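Washing and Fluffing Up an Old Teddy Bear (Sweater and All)

Most families have a bear like this one, and most families are a little afraid to wash him. 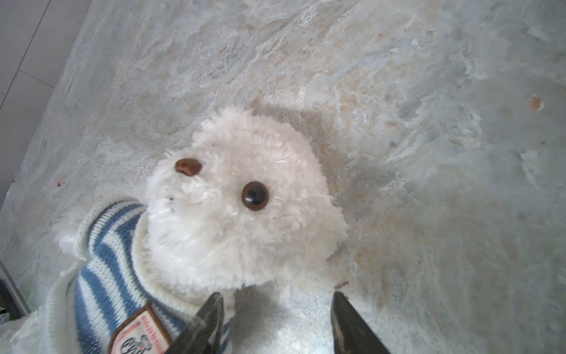
I put it off for years myself, and I know from your letters that plenty of you do too. You worry the stuffing will go lumpy, or the fur will come out like an old bath mat, or that a small person will stand at the dryer door and weep. All of that can happen (the weeping especially!), but with a free Saturday and a bit of patience you can get a plush bear clean and soft again, and I'd like to walk you through the way I do it.

Start with the clothes. If your bear wears a knitted sweater, it comes off first and gets washed by itself. Ease the collar over the head slowly, working a little at a time from the back, and support the neck with your other hand so the seam doesn't take all the strain. Some bears have their sweaters stitched on at the neck or the wrists, so look before you tug. A few loose stitches can be snipped and put back later, but if it's sewn down all the way around I leave it be and clean the bear with a damp cloth instead.

Stripes deserve a word of caution. Blue yarn next to white yarn can be perfectly well behaved for ten years and then bleed the first time it meets warm water. Wet a white rag, press it against a blue stripe on the inside of the hem, and hold it there for a minute. If the rag stays white, go ahead and wash in cool water with a small squirt of mild dish soap. If it comes away blue, use cold water, be quick about it, and roll the sweater in a towel right afterward with a second cloth laid inside, so the front and back don't touch. Dry it flat and pat it into shape while it's damp. Please don't hang it up by the sleeves, or you'll have a sweater fit for a giraffe.

Now for the bear. Go over him with your fingertips before he gets anywhere near water. Curly fur hides all sorts of things: crumbs, bits of leaf, little dark specks around the muzzle that could be anything at all. Pick out what you can while it's dry. Give the eyes and nose a gentle wiggle as well. A bean-shaped plastic nose or a domed safety eye should sit tight, and if it feels wobbly, that bear should stay away from babies until it's fixed.

For a bear with no music box or battery inside, I fill the bathroom sink with lukewarm water and a teaspoon of baby shampoo. Press him under, let him up, press him under again. Don't rub the fur in circles, which is how matting gets started. Rinse until the water runs clear, and then rinse once more for luck. Squeeze him between two thick towels, and I do mean squeeze. Never wring.

Drying takes the longest and it's where I used to get impatient. Set him on a rack near an open window or a fan, and turn him every 4 hours or so through the day. The middle of the head and the top of the legs hold on to water long after the outside feels dry, so give him an extra night even if you think he's done. If you can smell anything musty when you press his tummy, he isn't.

Once the fur is nearly dry, you can bring the curls back. A soft baby brush works for light fluffing, but for tight, tufty curls I prefer my fingers, or a wide-toothed comb for the stubborn clumps. Hold the fur down at the roots as you tease out the tips. Shaggy is fine, by the way. A bear with curly fur was never meant to look brushed out smooth, and if you keep at it too long you'll end up with frizz.

Kenneth Munro wrote in October to say that he dusts his grandchildren's bears with baking soda between washings, leaves them in a pillowcase overnight, and vacuums them the next morning with a piece of old stocking over the nozzle. I tried it on two of ours and I'm a convert. It takes away that floor-of-the-car smell beautifully.

Dress him again only when both bear and sweater are completely dry. Fold the collar down first, slip it over the head, and then bring the arms through one by one, with your own fingers reaching up the sleeve from the cuff to find the paw.

Next week, by request: getting candle wax out of a tablecloth.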